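An afternoon at the Cetarley print fair

I'd been meaning to get to the Cetarley folk print fair for years, and this January I finally went, with Farah Majimbun driving and me in charge of sandwiches. We got there at 11 on the dot and there was already a queue down the steps!

The ground floor was mostly woodcuts. Haziq Kusuma had a whole wall of harvest pictures, all ducks and baskets and grandmothers shouting at each other across a field, and I could have stood there till closing. He cuts his blocks from pear wood and uses five colours at the very most. I asked about the orange (a gorgeous, rusty sort of orange) and he said it took him two winters to get it how he wanted. Farah bought a small one of a boy asleep on a buffalo. I dithered over a kite seller, went off for a cup of tea, came back and it had gone. Serves me right.

Upstairs was quieter and a bit chilly. Yayra Amegashie was showing painted cloth, big bold market scenes with the writing worked into the borders, and she let us handle the sample pieces, which I loved. We stopped the night at a guest house round the corner, so there was no rush to get back to the car.
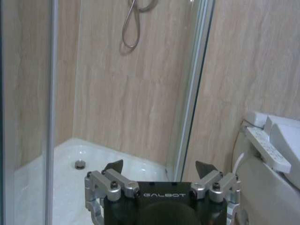
The corner shower, with its white tray.

We went back next morning for Jamie Kettle's talk on New Year door pictures. He rattled through 16 slides and could have done with twice as long. I never knew they were meant to be pasted up in pairs, facing each other, and now I want a pair for our front door (Farah says the postman will have views). Then he passed round a real one, very faded, with old paste still on the back.

Entry was £2, and the prints started at prices I could just about manage. I came home with a fish by Aiman Entili, number 11 in the edition, still in its tissue on the sideboard while I argue with myself over frames. If you go, take cash, as hardly any of the stalls had a card reader, and try the coconut buns by the back door.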